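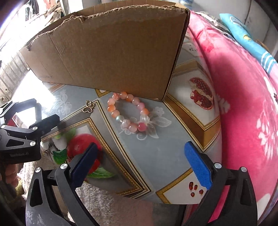 手持ち式グリッパー一対の整備手順について（第二稿）

前回の記事で手持ち式グリッパーの保守について簡単に触れたところ、指先パッドの貼り替えと開度合わせの順序について複数のお問い合わせをいただきました。前稿は手元の覚え書きをそのまま掲載したもので、説明の不足している箇所が少なからずありました。つきましては、筆者が現在実施している手順を改めて整理し、第二稿として公開いたします。前稿は参照用に残しますが、記載に相違がある場合は本稿を優先してください。

筆者は自宅の一室で、左右一対の手持ち式グリッパーを用いた把持動作の収録に従事しております。本稿で扱うのは、そのグリッパー本体の準備、点検、部品交換、調整および保管です。収録後のデータ処理、動作の区切り方、ラベルの付け方については対象外とし、必要があれば別の記事で述べます。

なお、本稿の数値や判断基準はすべて筆者の手元の運用に基づくものであり、製造元の定める基準を示すものではありません。取扱説明書の記載と異なる場合は、取扱説明書に従ってください。

用語について

以下では、開閉して物をつかむ部分を「指」、指の内側に付いて対象物に触れる部分を「パッド」、指の根元から本体にかけて動きを伝える部分を「リンク」と呼びます。指の外側を支える枠は「フレーム」とします。筆者の周囲では指全体を「爪」と呼ぶ方もおられますが、爪という語はパッド先端の凹凸を指して使われることもあり、紛らわしいため本稿では使用しません。

左右の別は、すべてグリッパーを持つ者から見た向きで記載します。二台を同時に使う場合には「左機」「右機」と呼び、一台の中の指については「左指」「右指」と呼びます。前稿ではこの二つが混在しており、左機の右指なのか右機の右指なのか判別できない文がありました。この点はYung-ching Yang氏よりご指摘をいただいたものです。お詫びして訂正いたします。

作業台の準備

整備と試し把持は、同じ机で続けて行っております。部品を外したあと別の場所へ移動すると小ねじの紛失につながるため、机の上で完結させる方針です。

机には食卓用のオイルクロスを掛けています。拭き取りが容易で、接着剤が多少こぼれても被害が小さく済みます。ただし、柄のあるオイルクロスの上では小さな部品が見えにくくなります。筆者のクロスは灰色がかった淡い青の地に白い花模様と金の枠が入り、りんごらしき果物や割れたざくろが印刷されたもので、ねじを直に置くことにはまったく適していません。取り外した小部品は必ず無地の浅い皿に移します。皿は白でも黒でも差し支えありませんが、銀色のねじを扱う日は濃い色の皿を使用しています。

光沢のあるクロスには、もう一つ注意すべき点があります。窓からの光が斜めに入る時間帯には、表面の反射によって対象物の輪郭が読みにくくなることがあります。カメラの映像を確認しながら調整を行う場合は、手元の照明を足す前に、まず対象物の位置を少しずらして見え方を比べてください。照明を足すと反射も増え、かえって判断しにくくなる場合があります。

机の手前側には柔らかい布を敷いておくことを推奨します。グリッパーを一時的に降ろす際、指先から先に硬い面へ当たると、パッドの縁が浮く原因になります。タオルでも構いませんが、毛足の長いものは繊維がパッドの溝に残りますので、整備中は平織りの布を重ねて使用します。

点検の頻度

点検は、使用前の簡易点検と、区切りごとの定期点検に分けております。

簡易点検は、その日の最初に電源を入れる前に行います。確認するのは、パッドの浮き、ねじ頭の浮き、指の引っ掛かり、レンズの汚れです。慣れれば長くはかかりません。急いでいる日でも省略しないことを原則としております。

定期点検は、把持回数を目安にしています。筆者は一対を通算で300回超使用した時点で、ねじを含めて全体を確認することにしております。この値は経験的に定めたもので、厳密な根拠はありません。当初はより長い間隔を想定しておりましたが、ある収録の189回目で右機のパッドの縁がめくれ、対象物が斜めに滑るという事象がありました。その際の映像を見直すと、めくれはそれ以前から徐々に進んでいたように見受けられました。簡易点検でパッドの縁を指の腹でなぞるようになったのは、この事象以降のことです。

点検表は全13項目で、収録管理に使っているTrarkeckの備考欄に貼り付けております。紙に印刷していた時期もありましたが、手袋を外して記入する手間を嫌い、結果として記入漏れが増えましたので廃止しました。

指およびフレームの確認

まず電源を切った状態で、グリッパーを布の上に横向きに置きます。トリガーには触れず、指を手でゆっくり開閉させ、動きの途中に重くなる箇所がないかを確認します。このとき、指先を持って動かすとパッドに余計な力が掛かります。フレームの中ほどに指を添えて動かしてください。

フレームには抜き穴が設けられています。この抜き穴の縁に糸くずや紙粉が溜まることがあり、特に段ボール箱の近くで作業を続けた後は顕著です。筆者は収録の背景や仕切りとして大きな茶色の段ボール箱を机に載せることがありますが、上端が破れて内部の波形が出た箱からは、思いのほか細かな紙片が落ちます。箱を新しいものに替えるか、破れた縁にテープを巻いておくとよいでしょう。筆者自身は後者を推奨しながら、いまだ実行できておりません。

紙粉は柔らかい刷毛で外側へ払い出します。エアダスターを近距離から吹き付けることは避けてください。粉がリンクの内側へ入り込み、分解しなければ取れなくなった経験があります。

続いて左右の指の高さを目視で比較します。両指を閉じた状態でパッドの先端が揃っているか、隙間が先端側と根元側で極端に異ならないかを見ます。わずかな差は後述の開度合わせで吸収できますが、先端が明らかに食い違う場合はフレームの変形かねじの緩みを疑い、調整に進む前に原因を確認する必要があります。

ねじの確認

冒頭の写真で手前に写っている一台では、左右の指にそれぞれ丸い銀色のねじ頭が見えます。外側のフレーム寄りのものと、内側の関節またはパッドの根元に近いものとがあり、筆者の手順では外側から内側の順に確認しています。

工具はWuleckの精密ドライバーを使用しています。特に高価なものではありませんが、軸が細く、指を開いた状態でもフレームに当たりにくいため重宝しております。先端の寸法が合っていることを必ず確かめてください。少し小さい先端でも回ることは回りますが、ねじ頭を傷め、次の整備で困ることになります。

締め付けの際は、次の順で行います。

一、外側のねじに工具を当て、軽く締まる方向へ力を掛けて動くかどうかを見る。
二、動かなければそのままとし、増し締めはしない。
三、動いた場合は止まるところまで静かに回し、そこで終える。
四、反対側の指の同じ位置についても同様に確認する。
五、内側のねじについて、一から四を繰り返す。
六、両指を数回開閉し、動きが重くなっていないことを確かめる。

六で動きが重くなった場合は、直前に締めたねじの締め過ぎが考えられます。わずかに戻して再度開閉してください。関節に近いねじは締め加減が動きに直結しますので、緩みを恐れて強く締めることは避けるべきです。

緩み止め剤については、筆者は外側のねじにのみ弱いものをごく少量使用しています。関節側には使用しておりません。一度だけ関節側に塗布したことがあり、はみ出した分がリンクの隙間に回って、指の戻りが目に見えて遅くなりました。除去には半日を要しました。

パッドの点検と交換

パッドは最も消耗の早い部品です。把持の安定性にもっとも大きく影響しますので、点検では特に時間をかけてください。

写真の一台には、左指に濃紺、右指に明るい青のパッドが付いています。いずれも表面に凹凸のあるもので、青いパッドの下端には鋸歯状の縁が見えます。本稿の手順はパッドの色にかかわらず共通です。ただし、左右で色が異なる場合には、記録に必ず「左指濃紺、右指青」のように記載してください。後日映像を見返した際、どの状態の機体で収録したものか、色だけで照合できることがあり、大変に助かります。

点検では、凹凸の山が潰れていないか、溝に異物がないか、縁が浮いていないかを順に確認します。山の潰れは正面から見ても判別しにくいため、指を開いた状態で横から光を当て、影の出方を見ます。影が部分的に薄い箇所は摩耗が進んでいると判断しております。

溝の清掃には、水で湿らせて固く絞った布を使用します。汚れが落ちない場合に限り、中性洗剤を薄めたものを用います。アルコールの使用は素材によってはパッドの硬化を招くおそれがあり、筆者は使用を控えております。

交換の手順は以下のとおりです。なお、以下は筆者が用いている両面接着式の交換用パッドを前提としております。ねじや嵌合で固定する方式の機体には当てはまりません。

古いパッドは根元側の角から剥がします。先端側から剥がすと、力の掛かる方向がフレームの開く向きと重なり、関節に負担がかかります。剥がれにくい場合は、室温が低い可能性があります。部屋を暖めてしばらく置くか、手のひらで指全体を包むようにして温めてください。ドライヤーは温度の管理が難しいため使用しません。

接着剤の残りは、樹脂製のへらで一方向に掻き取ります。金属のへらはフレームの塗装を傷めます。往復させると糊が薄く延びてかえって取りにくくなりますので、必ず一方向とし、へらはそのつど拭ってください。

新しいパッドを貼る際は、先端をフレームの先端に合わせることを最優先とします。根元側の位置はわずかにずれても実用上の支障はありませんが、先端が出過ぎると閉じたときに左右が干渉し、引っ込み過ぎると薄いものがつかめなくなります。仮置きをして閉じ、隙間を確認し、再度開いて本貼りとします。本貼りの後は、清潔な布を挟んで両指を閉じ、そのまま一晩置きます。急ぐ場合でも、貼った直後の収録は行わないようにしております。

交換用パッドは、以前はTaipeの通信販売で汎用の滑り止めシートを購入し、型紙に合わせて切り出しておりました。現在はVolatusの裁断済みのものを使用しています。切り出しの手間がなくなったこと、左右の厚みが揃うことが変更の理由です。汎用シートは一枚の中でも厚みにむらがあり、左右で異なる箇所を使うと、閉じたときの当たりが片寄ることがありました。費用の面では汎用シートに分がありますので、練習用の機体には今でも併用しております。

開度合わせ

パッドを交換した場合、またはねじを動かした場合には、開度合わせを必ず行います。開度合わせとは、全開と全閉の位置を機体に記憶させ、記録される開閉の値と実際の指の位置とを一致させる作業です。具体的な操作は機種により異なりますので、ここでは操作の前後で注意すべき事項のみを記載します。

第一に、全閉の位置を取る際には、強く握り込まないことです。パッドは押せば縮みますので、力いっぱい閉じた位置を全閉として記憶させると、通常の力で閉じた状態が「わずかに開いている」と記録されます。薄いものをつかむ動作では、この差が後の処理で問題になります。左右のパッドが触れ合い、抵抗を感じ始めたところを全閉としてください。

第二に、全開の位置では、リンクが突き当たるまで開いたのち、手の力を抜いて落ち着いた位置を採ります。突き当てたまま記憶させると、収録中に全開の値が一度も出ないことがあります。

第三に、同じ操作を2回行い、値を比べることです。前稿では一度でよいと記載しておりましたが、これは不適切でした。一度目は指の動きが馴染んでおらず、二度目とずれることがあります。両者が一致しない場合は三度目を行わず、いったんパッドとねじの点検に戻ることをお勧めします。繰り返しているうちに偶然一致してしまい、不具合を見過ごしたことがあるためです。

カメラの見え方の確認

カメラの取り付けに関する確認は、開度合わせの後に行います。順序を逆にすると、指を動かす際に視野をずらしてしまうことがあり、二度手間となります。

確認するのは、全開にしたときに両方の指先が画面の下側に収まっているか、左右の出方に極端な差がないか、画面の奥が無理なく見えているかの三点です。広角のレンズでは、窓枠のような直線が画面の端で大きく傾いたり曲がったりして見えますが、それ自体は異常ではありません。前に収録した映像と同じ物を同じ位置に置き、比べて差がないことをもって良しとしております。

レンズの清掃は乾いたレンズ用の布で行い、息を吹きかけての拭き取りは行いません。指紋の付着が多いのは、机に置くときに本体の前側を持ってしまうためと考えられます。持ち手を握ったまま降ろす習慣をつければ、清掃の回数はかなり減ります。

試し把持

調整が終わりましたら、試し把持を行います。筆者は、柔らかく形の変わるもの、小さく平たいもの、大きく動かないものを組み合わせて確認しております。

写真の机に出ているのは、桃色や橙色の透き通った丸い玉を連ねた伸縮式のブレスレットと、金色の小さな蝶のチャームです。こうした装身具は、グリッパーの状態を見るうえで大変に都合のよい対象物です。

ブレスレットは緩い楕円に置き、その一辺をつまんで持ち上げます。玉が丸いため、パッドの当たりが片寄っていると、閉じる途中で玉が転がって逃げます。先端だけでつかんだ場合と、やや深くつかんだ場合の両方を試し、どちらか一方でのみ滑るようであれば、パッドの貼り位置または摩耗を疑います。花の形をした玉のように表面が一様でない箇所と、丸い玉の箇所とでつかみ比べることも有効です。

なお、伸縮式のものは引っ張れば伸びますので、持ち上げの際に机や箱に引っ掛けないよう注意が必要です。放したときに玉が勢いよく戻り、レンズに当たるおそれがあります。筆者は引き伸ばす動作を試し把持には含めておりません。

チャームは、細い線で翅の輪郭を作ったもので、平たく置くとほとんど厚みがありません。これを先端でつまめるかどうかで、全閉付近の状態がよく分かります。つかめない場合の原因は、筆者の経験では次のいずれかです。

・パッドの先端が引っ込んでおり、机の面まで届いていない。
・左右の指の高さが揃わず、片方だけが机に当たっている。
・全閉の位置が不適切で、閉じ切る前に操作者が力を緩めている。
・指を机に対して寝かせ過ぎている。

最後の項目は機体の不具合に含まれませんが、件数としてはもっとも多いものです。機体を疑って分解する前に、手首の角度を変えてもう一度試してください。上部に小さな環が付いた形のものであれば、環の側と翅の側の両方からつまんでみると、角度の影響がよく分かります。

大きなものとしては、段ボール箱の縁を挟む動作を行います。こちらは把持そのものより、力を入れたときに指がねじれないかを見るためのものです。箱の縁を挟んで軽く横に引き、フレームがたわんで戻る様子を確認します。戻りが遅い場合、または戻った後の位置が以前と異なる場合は、外側のねじを再度確認します。破れた縁は挟みやすい反面、紙粉が出ますので、この試験は必ず最後に行い、終わりましたらパッドの溝を払ってください。

二台を同時に使用する場合

左右両手で一台ずつ持つ場合には、一台ずつの点検に加えて、相互の関係についても確認が必要です。

まず、両機のパッドの摩耗の度合いが大きく異ならないようにします。利き手側の摩耗が早いのは避けられませんが、片方のみ新品に替えますと、同じ力で握っても対象物の留まり方が変わり、操作者が無意識に力を加減するようになります。筆者は原則として両機を同時に交換しております。

次に、片方の機体がもう一方の視野にどのように入るかを確認します。写真でも、左の端からもう一台の黒いグリッパーが入っており、下部の本体に白く小さく「GenRobot.AI」の文字が読み取れます。相手側の機体が視野に入ること自体は差し支えありませんが、対象物を長く隠す位置関係は避けるべきです。机の中央に対象物を置き、両機を交互に近づけて、どの程度まで寄せると隠れるかを事前に把握しておくと、収録中の迷いが減ります。

両機の指同士の接触にも注意してください。開いた指の先端が相手のフレームの抜き穴に入ると、気付かずに引いた際に双方を傷めます。筆者は一度これを起こし、パッドの角を欠きました。両機を近づける動作では、少なくとも片方を半ば閉じておくことを勧めます。

開度合わせは、両機を続けて同じ日に行います。片方のみ合わせ直した場合は、その旨を必ず記録に残してください。

不具合の記録

記録には、日付、機体の別、指の別、症状、直前の動作、対処を記載します。もっとも重要なのは直前の動作です。「滑る」とのみ書かれた記録は、後から読んでもほとんど役に立ちません。「ブレスレットを先端で持ち上げ、手前に引く途中で滑る」とあれば、原因はかなり絞られます。

Yung-ching Yang氏には、以前より筆者の記録に目を通していただいております。氏からは、対処によって症状が変わらなかった場合も必ず書くように、とのご助言をいただきました。効果のなかった対処は省きがちですが、同じ対処を翌月に再び試みることを防ぐ意味で、確かに有用でありました。四月の記録を見返しますと、右機の軋み音に対して同じ清掃を何度も行っており、恥じ入るばかりです。軋みの原因は、後にねじの下に挟まった細い繊維と判明いたしました。

保管

使用後は、指を半ば開いた状態で保管します。閉じたまま長く置くとパッドに癖が付き、全開のままではリンクに負担が残るように思われるためです。後者については明確な根拠を持ち合わせておりません。

保管の際はレンズに覆いを掛け、布を敷いた箱に横向きに収めます。寝具やぬいぐるみなど、毛羽の出るものの近くには置かないでください。筆者の部屋は机のすぐ脇に毛布と枕があり、この条件を満たすことが困難ですので、蓋のある箱を使用しております。

直射日光の当たる窓辺も避けます。樹脂部品への影響に加え、接着式のパッドは温度が上がると縁から浮きやすくなります。夏季に窓際の棚へ一日置いたところ、両指とも縁が浮いていたことがありました。

電池を外せる機体では、外して別に保管します。長期間使用しない場合の充電量については、各機の説明書をご確認ください。

前稿からの主な変更点

・左右の呼称を「左機・右機」「左指・右指」に統一しました。
・開度合わせの回数を改めました。
・関節側のねじに緩み止め剤を使用しない旨を明記しました。
・試し把持の順序を変更し、段ボール箱を最後としました。
・保管時の指の状態について追記しました。

交換用パッドの型紙については、掲載のご要望をいただいておりますが、現在使用しているものは手元の機体に合わせて何度も切り直したもので、そのままお使いいただける精度にありません。測り直しが済み次第、別の記事に掲載いたします。

本稿の記載に誤りや不明な点がございましたら、コメント欄よりお知らせください。ご使用の機種と、パッドの固定方式が接着かねじ止めかを併せてお書きいただけますと、回答が早くなります。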